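How to run a hand-held gripper table at an open day

So you've been asked to put together a demo table, and the open day is closer than you'd like. Been there! I ran ours for the first time last summer and again this July, and what follows is everything I'd want handed to me if I were starting over. We use hand-held grippers — the kind a person carries, one per hand, to show a task the way a robot would have to do it — so some of this won't fit if you've got a full arm bolted to the bench. Most of it will, though.

Start with the table. I used to lay everything out the night before, all the props in a row like a yard sale, and visitors would walk up and start picking things up before I'd said hello. Now I begin with bare wood and the grippers open. People look at the fingers first and they ask about them, and you get your first conversation for free.

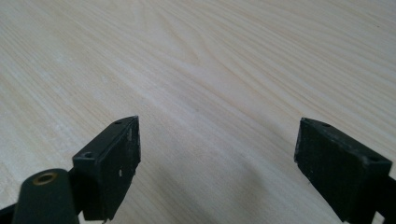 Ekcombe Robotics Club — Demonstrations and Visits

Let people look at the fingers up close. Ours are scuffed and worn in places and I've stopped minding, and I'd say don't swap in a fresh set for the big day. Kids especially like to see that the thing gets used. Point out the small round holes in the top of each finger if someone asks how they're attached, and if they keep asking, congratulations, you may have a new member.

Before the doors open

Give yourself 20 minutes. I know, you think it'll take five. Here's my order:

Clamp the tabletop down and lean on it. Lean on it harder than that. A visitor will.

Open and close each gripper with nothing in it, all the way both ways, and listen. If one of them sounds different from the other, sort it out now.

Run the cables back along your forearms and let them hang behind you. Then reach for the far corner of the table with both arms. If something tugs, you need more slack. I skipped this at the Clestow library visit and spent the whole afternoon working with my elbows tucked in like a chicken.

Put the spare props in a box under your chair. Keep the lid on.

Picking the task

Please don't stack blocks. Everybody stacks blocks, and from six feet away it looks like nothing much is happening. What you want is something people have done with their own hands that same week, so they already have an opinion about it. Food shapes are great. Dishes are great. Something rounded going in or out of something shallow is my favorite, and I'll tell you why: a rounded thing wants to roll, and a whole crowd will lean in when it starts to.

Size matters more than weight. If the object nearly fills the open fingers, you'll bump it on the way down. If it's tiny you'll be pinching at the tips and it'll squirt out sideways (ask me about the grapes). Go for the middle.

Doing the pick, slowly

Stand square to the table and bring both hands out over it, even if you only need one of them. It looks steadier and it IS steadier. Then:

Bring the first gripper in from above, fingers open, and stop. Really stop. Say out loud what you're going to grab and where. This is the moment people get their phones out, so let them.

Come straight down until the fingers are on either side of the object. Watch the rim of the dish. Fingers catch on rims, and then the dish comes along for the ride.

Close gently. Lift a little, wait, then lift the rest of the way.

Keep the other hand open and off to the side the whole time. If you need it to steady the dish, it's right there, and if you don't, nobody's distracted by it flapping. 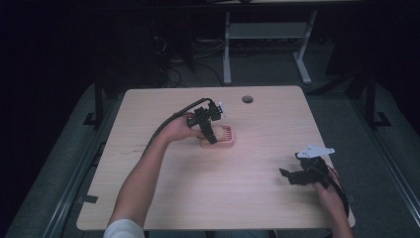
Estela Tapia wrote in after the first version of this page went up: I tried your slow pick at the Sosa open day and the pause is the hard part, I kept wanting to fill it with talking. What worked for us was asking the crowd to say "down" when they wanted me to go. Also, do you let visitors hold the grippers themselves? We had a line for it and I wasn't sure we should have.

I love the "down" thing and I've stolen it. And yes, we let visitors try, with a few rules.

Letting visitors have a go

One person at a time, and one gripper at a time. Two at once is a lot for somebody who's never held one, and they end up watching the wrong hand.

Give each person 3 tries and tell them so before they start. If you don't set a number, the first kid will be there until lunch, and the line will let you know how it feels.

Stand on the cable side. That way, if they turn around to wave at their mom, you can catch the slack before it sweeps the table.

For small kids, put the dish close to the near edge and let them use both hands on the one gripper. They won't get the fingers straight and it doesn't matter a bit.

Don't correct anybody until they've missed twice! I'm bad at this one. I see the angle going wrong and my mouth opens by itself.

What to say about robots

You'll be asked where the robot is. Keep your answer short. I say that a person shows the movement first, and the robot's version comes later, and then I ask if they'd like to show it one. If they want the long version, send them over to the Tudetti bench, where there's a poster and a much more patient speaker.

Packing up

Grippers first, always, before anyone starts folding tables. Coil the cables loosely, fingers closed, props back in the lidded box. Wipe the fingers down with a dry cloth. I do a quick check for anything that's worked itself loose and write it on the card in the case, so whoever has the next visit knows what they're getting.

If your group wants to borrow the prop box, ask at the front desk. It's the one with the green tape.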